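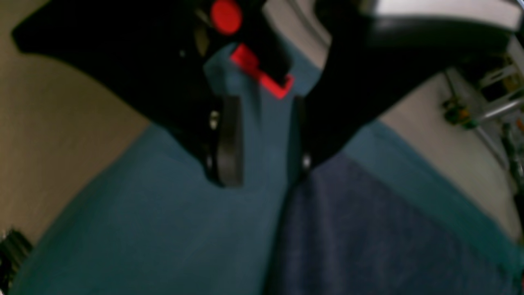

Notes pour l'intervention du 26 octobre 2026
Titre annoncé : « Le tri des vêtements, qu'est-ce qu'on mesure au juste ? »
Durée prévue : 25 minutes, plus les questions. Couper la partie 4 si on démarre en retard.

1. Entrée en matière

Ne pas commencer par les montagnes de fripes dans le désert. Tout le monde les a vues, et la salle se sent coupable avant d'avoir réfléchi.

Commencer par la borne. Vous avez un sac de vêtements, vous le déposez, la trappe se referme. À partir de là, que savez-vous ? Laisser un silence, puis répondre : ce qui est écrit sur l'autocollant.

Lire l'autocollant de Pinico : « 95 % de vos textiles retrouvent une vie. » Relire plus lentement. Demander ce que veut dire « une vie ». Un chiffon d'essuyage, c'est une vie ? Un panneau isolant ? Un ballot vendu à l'export dont plus personne ne suit la trace ? Dans le calcul de Pinico, les trois comptent autant qu'un manteau revendu à deux rues de la borne.

Préciser que je ne les accuse pas de mentir. Le chiffre est sans doute juste selon leur définition. C'est la définition qui me gêne.

2. Les trois mots qu'on mélange

Réemploi, réutilisation, recyclage. Sur les plaquettes on les emploie l'un pour l'autre, et je soupçonne que ça arrange du monde.

Réemploi : quelqu'un porte le vêtement. Réutilisation : la matière sert à autre chose, coupée, cousue, effilochée. Recyclage : on revient à la fibre, et là il faut être très prudent. Le mélange coton-polyester reste pénible à séparer, l'élasthanne gêne tout, et les boutons et fermetures doivent être retirés avant.

(Si quelqu'un dit « recyclage chimique » : répondre que j'attends de voir les tonnages d'une année complète, avec l'énergie consommée dans la colonne d'à côté. Ne pas se laisser entraîner, on y passerait la soirée.)

3. Le cas Lando

Partie la plus solide, prendre son temps.

Centre de tri Lando, en septembre. On m'a laissé suivre un lot de 1 000 kilos de l'arrivée à la sortie. Un seul lot, donc pas une statistique, le dire tout de suite avant qu'on me le reproche. Il contenait 1 354 pièces hors linge de maison et chaussures.

Dans la rubrique « portable », 53 % des pièces. C'est honorable. Sauf que « portable » est une catégorie de table de tri : pas de trou, pas de tache, fermeture qui marche. Ça ne dit rien sur l'existence d'un acheteur. Un tee-shirt d'entrée de gamme en bon état est portable. Il est aussi invendable quand le même, neuf, coûte le prix d'un sandwich.

Insister là-dessus, c'est le cœur de l'exposé. On parle de l'état du vêtement parce que l'état se voit. La demande, elle, ne se voit pas depuis la table, et les rapports la passent sous silence. 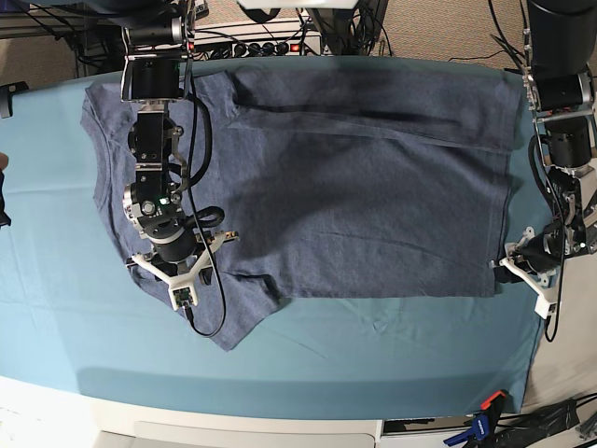
Deuxième point sur Lando : la cadence. Une trieuse expérimentée décide en quelques secondes, à la main, au toucher de la matière plus souvent qu'à l'étiquette (coupée une fois sur deux, ou illisible). On me répète que ce savoir-faire est « valorisé ». J'ai demandé la grille des salaires. Je laisse la salle imaginer, puis je passe à la suite sans commentaire.

4. Le feuilleton Zurkitz (facultatif)

Zurkitz, la marque qui reprend ses propres vêtements contre un bon d'achat. Présenté partout comme un modèle. Trois questions que j'ai envoyées par écrit :
– quelle part des pièces reprises est revendue sous votre enseigne ?
– que devient le reste, et dans quel pays ?
– combien de pièces neuves sont achetées avec les bons ?

Réponse à la première, partielle. À la deuxième, un lien vers la page « nos engagements ». À la troisième, rien. C'est pourtant celle qui m'intéresse. Un bon d'achat valable sur la collection en cours, j'appelle ça une promotion.

Attention au ton ici. La dernière fois, quelqu'un au premier rang travaillait pour une enseigne et l'échange a tourné court.

5. Et pourtant, Vũ

L'atelier Vũ, pour ne pas finir en jeu de massacre. Petite structure de retouche et de réparation, avec un portant de seconde main au fond. Ils ne prennent que ce qu'ils pensent vendre et refusent le reste au comptoir, ce qui agace les gens. Moi, ce refus me rassure un peu.

Mes réserves quand même : le loyer est aidé, et je ne sais pas ce que donnerait l'atelier sans cette aide. On me dit que le modèle est « duplicable ». Par qui, dans quelle rue, avec quel bail ? Je demanderai à voir le deuxième atelier avant d'employer le mot.

6. Ce que je demande

Rester concret, pas de grand soir.

Que les taux affichés sur les bornes séparent ce qui est reporté par quelqu'un de tout le reste. Deux chiffres au lieu d'un, ça tient sur l'autocollant.

Que les ballots exportés sortent de la case « seconde vie » tant qu'on n'a pas d'information à l'arrivée.

Que les marques publient le nombre de pièces mises en vente. Sans ce dénominateur, un volume collecté ne veut pas dire grand-chose.

7. Questions probables

« Alors il ne faut plus donner ? » Si, mais propre, sec, en sac fermé, et sans croire que ça efface l'achat.

« Et la location de vêtements ? » Je n'ai pas vu de comptes détaillés qui incluent le transport et le pressing. Tant que je ne les ai pas, pas d'avis.

« Vous, vous achetez quoi ? » Répondre franchement : moins qu'avant, et encore trop de chaussettes.

Penser à rendre le micro-cravate et à laisser la feuille des définitions à l'entrée.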